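MEDIA RELEASE
For use from 7 am

Ernside Bakehouse opens its doors to night owls, and there's a loaf in it for you

Hello from Ernside! I'm Huia Hapeta, I run the bakehouse on the old mill road, and I've been told a press release should be written in the third person by somebody sensible. I've had a go at that and it sounded like a letter from the bank, so you're getting me instead.

The news is that from January we're baking through the night, and we're opening the side door at 4 am so people can buy bread straight off the racks. We've wanted to do this for years. Shift workers have been knocking on that door since the day we moved in (the nurses are very polite about it, the truckies less so) and I've always felt rotten telling them to come back at seven. Now they won't have to. Come round the side, mind the step, and there'll be somebody at the counter with flour up to the elbows.

What's made it possible is a second deck oven, which arrived in pieces and took far longer to put together than the brochure let on. With both ovens going we can bake 800 loaves a night, and once the new bakers have settled in we're aiming for 1000. For a town our size that's a lot of sourdough, so we'll also be delivering to Derudura three mornings a week, starting with the general store and the primary school canteen. If you run a cafe out that way and you'd like to be on the run, get in touch soon, as the van is only so big and I've already promised the front seat to the fruit buns.

Now, the bread itself. The Ernside white isn't changing. I know there was a rumour going around at the markets and I'd like to squash it here and now: same flour, same long cold prove, same crust that gets all over your jumper. The rye stays too. Joining them is a high-top sandwich loaf we're calling the Bunnag, named after the paddock where the wheat is grown, and it's my favourite thing we've made in ages. It's soft without being cakey, it holds together under a heap of tomato, and it makes the best toast I've had in my life. I'm biased, of course I am, but my mum agrees and she's never been shy about telling me when a loaf's no good.

Toast is a bit of a theme for us this summer. We're running a Toast Table out the front on opening morning, where you can try the new loaf with whatever you fancy on it: local honey, marmalade, peanut butter, or that black salty stuff that half of you love and the other half won't allow in the house. It's free, it goes until the bread runs out, and kids are welcome so long as somebody's keeping an eye on the honey.

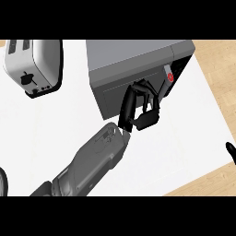

A silver two-slot toaster on a white tabletop (computer-rendered picture).

I asked our head baker, Chalerm Yimyam, for his advice on toasting the Bunnag at home and he had plenty to say. "Cut it thicker than you think you should, and let it go a shade darker than you'd like," he told me. "Then butter it straight away, right out to the corners. If you leave it sitting on the plate while you look for a knife, you've wasted my night." Chalerm has been with us since we were baking out of a rented kitchen behind the hall, and he's the one who's been training the night crew. We've taken on 2 apprentices to start with, both from town, and there'll be more work going as the Derudura run grows.

A word on prices, seeing as everybody asks. The Ernside white and the rye stay where they are through to the end of winter. The Bunnag will cost a little more than the white because the wheat comes from a single farm and they don't grow a huge amount of it. Anything left on the racks at closing goes to the Drurance Pantry, same as it always has, and the night bake means they'll be getting a good deal more of it. They've asked me to mention that they're short of jars and bread bags, so if you've got a cupboard full, drop them at our counter and we'll take them over in the van.

We're also bringing back the bread club. You sign up for a loaf a week, you choose the day, and your name goes on a paper bag on the back shelf. The old club had 170 members when we had to pause it for lack of oven space, and those members get first pick of the pick-up days. If that was you, check your email, and if you've changed your email, just come in and tell us. We've still got the exercise book with everyone's names in it, and the cover's only slightly jammy.

Parking: please don't use the mill driveway before sunrise. The neighbours have been lovely about all this and I'd like to keep it that way, so pull up on the street, keep the car doors quiet and leave the radio off. There's room for bikes along the side wall.

Reporters and photographers are very welcome on opening morning. The best time is between 4 and 5 am, when the first bake is coming out and the whole street smells of it. Closed shoes, please, and long hair tied back if you want to come past the counter. Chalerm will talk to anybody who's willing to stand near an oven, and I'll be out the front buttering things. Radio people, the mixers are loud, so we'll find you a spot in the flour store.

Interviews and sample loaves: ask for Huia at the Ernside Bakehouse counter, any morning before noon. After noon I'm asleep.

ENDS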